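Granamness Produce Sorting Notes

Version 2. Maintained by Nima Golestani and Saeed Kiani.

Contents
3,514 entries on handling whole fruit at a table: picking up, setting down, moving to a tray. Each entry gives the fruit name, a ripeness grade and the container used. Entries are stored as plain text, one per line, with fields separated by tabs.

Splits
The check split holds 1,000 entries. All others are in the main split. No piece of fruit appears in both.

Grading
Ripeness is graded by two people working separately. Where they differ, both grades are kept and the line is flagged.

Known gaps
Cut fruit is not covered. Grades from January used an older scale and were converted by hand.

Fruit names follow the Lavus list, in lowercase and singular. Color is recorded for skin only, with secondary colors in a separate field. A dragon fruit like the one on the white table is entered as pink, with green for the scale tips, and the light blue tray is entered as "tray, plastic". Send name corrections to Saeed Kiani. 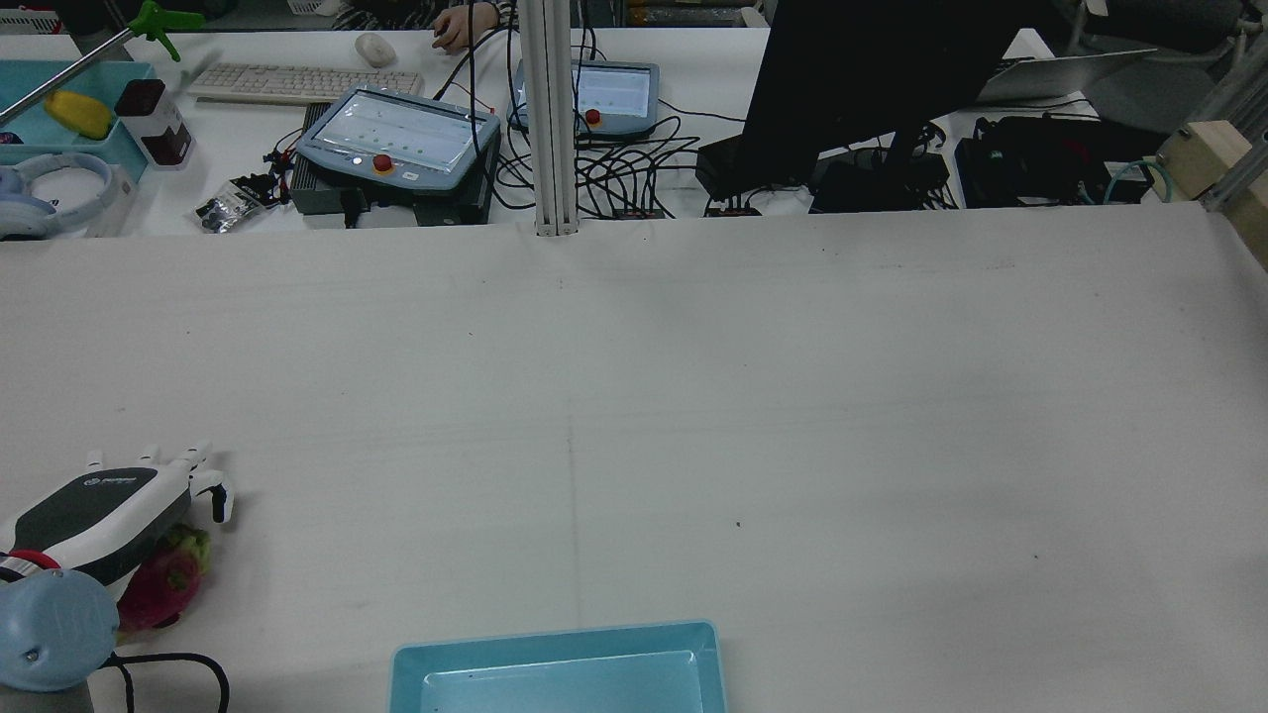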